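Ticket 3176 - Purkwood bridal, veil order, wrong length
Opened February 6, 2021

Bride says veil came fingertip length, she ordered chapel, 90 inch. Checked her order form, she's right. Clekau packing slip says 27 inch?? Rang them, no answer. Emailed Chanida Kaewkla at Tanasarn insted.

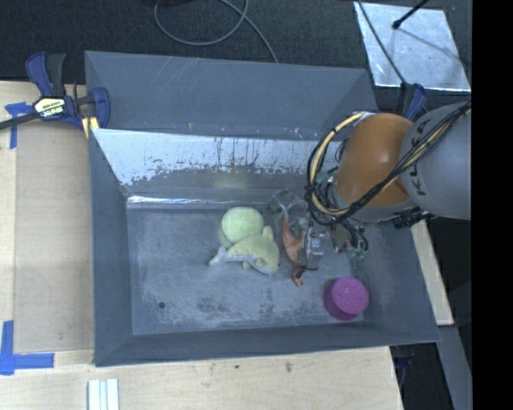

Chanida replied, size codes got swapped when the June styles were added. Correct veil going out by courier tomorrow, ivory, comb attached. Told bride to keep the short one till then. Hair trial not affected. Leave open untill she confirms.

Sultow Bridal Support | Contact us | © Sultow | Back to top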